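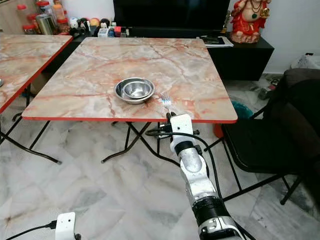 ## 4. Fault during the table task

On 7/27/23 the arm stopped two times while it was working at the folding table. The gripper did not open when the Zonimer program sent the command, and the log showed error 600. I pressed the stop button before I came near the arm.
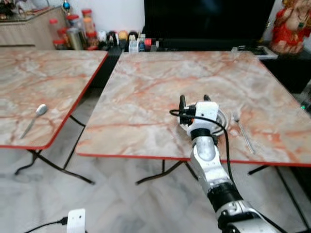 Aurélien Chauvin and I then checked the cable at the wrist. One connector was not fully closed. We fixed it and repeated the open command 100 times with no error, but we did not test it with a heavy object.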